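4. Operating rules for shared garment cells

4.1 Scope

The rules below cover cells where a person and an arm work on the same table, in turns. Folding, flattening, sorting of cloth. Not sewing, not anything with heat. They grew out of the Kvam trials and were rewritten once, in June, after Strand and Fjeld pointed out that half of the first version could not be checked by anyone standing at the table. A rule that can't be checked got cut or reworded. Two we kept anyway, see 4.4.

Existing safety practice for arms of this size deals mostly with contact: speed, force, stopping distance. All of that still applies and we don't repeat it. What it leaves open is the soft part. Cloth drags things along with it. It hides fingers, hides the table, and a person will reach in to fix a wrinkle without thinking of it as entering the work area. Most of our logged stops at Kvam, 73 in total, were of this last type. Hand comes in, arm holds. No injuries. But the operators had stopped noticing they did it, and that is the reason for the section.

4.2 Before the grasp

Table cleared to the edge of reach. Loose tools off, cups off, tape rolls off. Boxes and supplies may stay past the far edge of the table as long as the arm can't get to them at full extension; measure this, do not judge it by eye. Garment laid by hand, any side up, then hands out and one spoken word ("clear" in our cells, any word will do so long as everybody uses the same one). The operator who says it is the operator who holds the stop button. Not a colleague, not whoever is closest.

Pockets checked. Pins and tags removed. Cuypers wanted buttons covered as well, we found no support for this in the logs and left it out.

4.3 During the grasp

Pinch grasps on thin fabric should take hold near an edge or a raised fold, and the fingers should close on cloth only, never on cloth plus table surface. The hold we treat as acceptable is the one in Fig. 2: a narrow bunch between the inner links, the rest of the garment lying free on the table. If the bunch is wide, or if cloth has gone over the outer links and teh pivot screws, stop and release. Don't try to shake it loose.
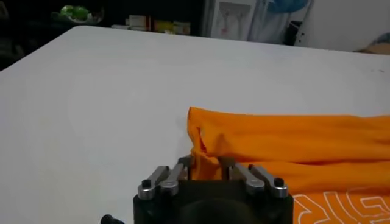

Figure 2. Pinch hold at the left edge of an orange garment, view from the wrist.

The wrist view is required on screen during every grasp. Side cameras are fine as an extra but they do not show what is between the fingers, and that is the one thing the operator must judge. Nyberg's group at Orano reports working from a side view alone; their cloth was heavier than ours and we would not copy it for T-shirts.

Hands stay out until the fingers are open and the arm is back at rest. Both. Open fingers with the arm still over the table doesn't count. In the first version this was written as "until motion has ended", which operators read as any pause, including pauses where the planner was only waiting on a new frame. Bad wording on our side.

Lighting: even light is better but soft and dim is workable. What matters is whether the operator can see the fold in the wrist view. If not, no grasp.

4.4 Rules that can't be checked at the table

We keep two. First, an operator who feels unsure stops the cell, and the stop is logged without a cause field. Vik argued for a cause field and for a month we had one. Logged stops fell, and the people running the cells told us plainly that filling it in felt like making excuses. Removed.

Second, shifts at one table run no longer than 4 hours. The Brornis controller can record log-in times but it can't tell who is really sitting there, so this rests on trust and on the shift lead.

4.5 Open points

Stretch fabrics are not covered well. A stretched hem stores enough pull to snap back when the fingers open, and the release speed we use was picked for plain cotton. Wet cloth not tested. Also unclear is what to do with long garments hanging over the table edge, where the drag on the fingers changes as the arm lifts; at present we simply forbid it, which wont hold up in a real laundry. Comments from other sites are welcome on this one in particular.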